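Ticket 329 — shore power tripping, Rallard berth 12
Opened by Facundo Riquelme, harbour electrics

Morning all. The supply on berth 12 dropped out again at 05:40, same as last week, and the Navarrete tug had to start her own generator (her skipper was not pleased with me!). I reset the breaker twice and it held for 2 minutes each time.
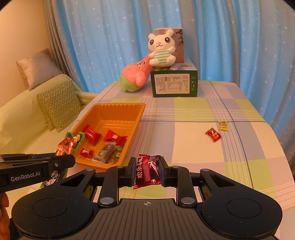 Londholm reckon it's damp in the dockside socket, so I've swapped the cable for the spare Clilico one and left the old one in the workshop. I've put an orange tray like the one with the red sweets in it on the bench for the socket screws — please don't tip it out. Still tripping at 160 amps, so over to the night shift.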